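Notes on Tisha B'Av and the Weeks That Follow

Posted Jul 27, 2026

The fast of Tisha B'Av is now behind us, and the congregation has entered the seven weeks of consolation. Each Shabbat from now until Rosh Hashanah, the haftarah is taken from the later chapters of Isaiah. The first of these, which opens with the words "Nachamu, nachamu ami" — "Comfort, comfort my people" — was read this past Shabbat by Normunds Adomaitis, whose careful preparation was evident to all who attended.

It is worth noting how long the calendar gives to consolation. The three weeks of mourning that lead to the fast are followed by seven weeks of comfort. Our sages understood that a destruction may take place in a day, while the repair of a community requires a good deal more time. Members who have suffered losses during the past year may find some reassurance in that proportion. 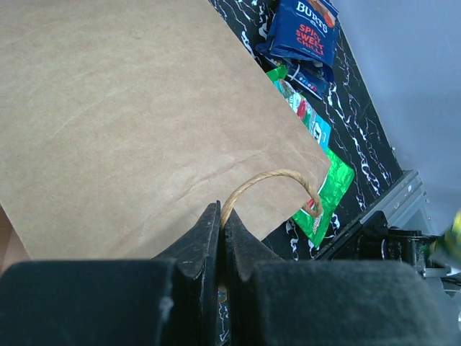
The Study Series

The summer study series will continue through the month of Elul, which begins in August this year. Li-hua Lu will lead two sessions on Psalm 27, the psalm customarily added to the daily service from the first of Elul. The series will then turn to the laws of tzedakah as set out by Maimonides, with particular attention to his well-known ladder of giving. Kuo-hua Kan has prepared a source book of 118 pages in Hebrew and English. Participants are asked to read the first 37 pages before the opening session.

I have been reviewing the same chapters in my own study. Maimonides ranks highest the person who helps another to become self-supporting, whether by a gift, a loan, a partnership or the offer of work. Just below stands the gift in which neither giver nor recipient knows the other.
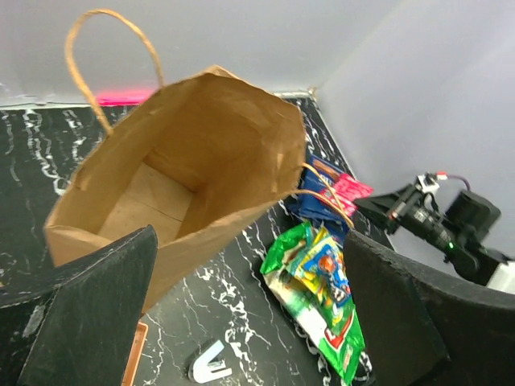 The lower levels receive less attention than they deserve. A person who gives less than is fitting, but does so with a pleasant face, is still counted among the givers. I would encourage those who feel they have little to contribute to begin there, and to let the habit grow.

High Holy Day Arrangements

Rosh Hashanah begins in September, on the evening of Friday the eleventh. The sanctuary seats 200, and the adjoining hall will be opened for a further 100 places. Requests for seating should be sent in writing to Flor Taipe in the synagogue office. As the first day falls on Shabbat, the shofar will be sounded on the second day only, and Tashlich will likewise be observed on the second afternoon.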